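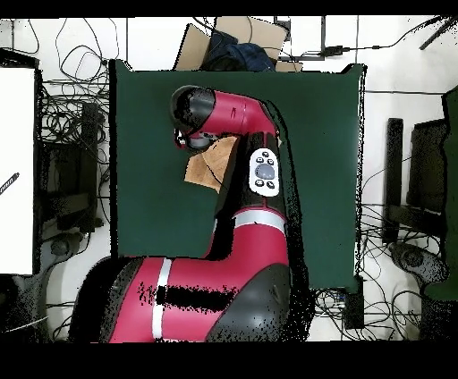
Arm over the cloth, gripper above the tan towel.

28 Apr 2023, Drotunbridge, towel cell

Entry on the protective stops. Ville Kuusisto wants it closed as "towel caught under finger" and I don't think we have earned that yet.

What happened: the overnight folding run on the Rironar task set was meant to do 230 picks. It stopped itself at 41 with a protective stop, was restarted, and stopped again 25 picks later. Both times the log says force limit exceeded on the way down. Both times the arm was low over the cloth with the fingers closing or just about to. No damage that I can find. Fingers open and close on command, collar is tight, no new play in the wrist when I lean on it by hand.

The story going round is that a thick fold gets under one finger, the arm keeps pushing down because the height estimate was taken from the flat part, and the force climbs until the controller gives up. Fine. It's a good story. It is also the story we told in January about the other towels, and that one turned out to be a loose mounting screw.

Reasons I'm not convinced:

The towel is soft. I pressed a bunched one down under the closed fingers by jogging the arm in small steps, and the force reading crept up slowly, nowhere near a spike. The log shows a spike. You could argue the speed makes the difference and maybe it does, but then someone needs to show me that at speed.

Second, both stops came on the same side of the table. If it were down to folds I would expect them scattered, since the towel gets dropped wherever it gets dropped. Two events is nothing to build on, I know. It's still as much evidence as the fold theory has.

Third, the table height. Rantala's calibration note gives one number for the whole board. One number! I have never met a board that flat. If the right side sits a bit high, then "go to table height plus a bit" means "go into the table" over there, towel or no towel.
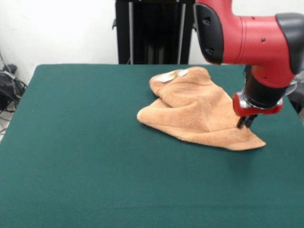

So before lunch I took the towel away and touched off on bare cloth at each corner and in the middle, slow speed, stop on first contact. Left side and middle agree with Rantala's number. Far right corner came out higher. I did it again and got the same. Then the near right corner, which was higher the first time and normal the second, and that bothers me more than a plain tilt would. Either the cloth had a ripple in it or the board rocks when pushed. I pressed on the corner with my palm and thought I felt it give. Thought. I would not swear to it.

Ville's answer was that the difference is smaller than the squash in a towel, so it can't matter. On a thick fold, agreed. On a thin corner lying flat there is hardly any towel to squash, and thin corners are what the picker likes best.

Also looked at the cables, because somebody always says cables. Moved the arm through its full reach with one of us watching the floor. Nothing pulled tight. They are still a mess and I would like them tied up before a foot goes through them, but I can't hang this fault on them.

About the restart. The second run was started by clearing the stop from the remote session, with no one in the room. I don't like that at all. A protective stop is the arm telling us it hit something it didn't expect, and we answered by pressing continue from home. The Drenia script makes this too easy: it clears the stop, opens the fingers and goes back to ready in one command. I've taken that option out of the script on this machine. If it comes back I will want to know who put it there.

Counter on the fingers reads 1,320 cycles since the last change, so wear is not a serious suspect. Noted anyway.

To do:
- Shim or clamp the board, then touch off again, more than 25 points this time, with the cloth pulled tight.
- Repeat the same points with the cloth off.
- Run picks on the right side only, at full speed, somebody standing by the stop button.
- Save the raw force trace. We only kept the summary from last night and it is close to useless.
- Ville to try to cause the fault on purpose with a thick fold on the left side. If he gets a spike there I will sign his version.

No unattended runs until the board is fixed. Status stays open, cause unknown.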